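Lists > Drarnora Home Cooks > Archive > July 2021

We use cookies to remember your settings. OK

Re: soft buns, at last!

> Has anyone tried the Sosa starter in burger buns?
> Mine come out flat every time.

Yes, and I love it! Feed it twice, then let the dough rest 3 hours before shaping. I've baked these since February and they keep getting softer (the potato water helps a lot).

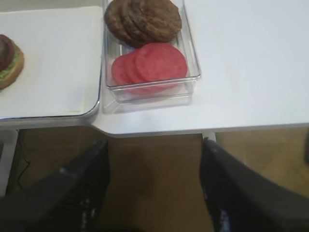

1 min read

Lettuce goes straight on the bottom bun at our place. For a crowd I start with 1000 grams of flour and bake at the Zernemeck hall, where the oven is huge. Do try it and tell us how they rise!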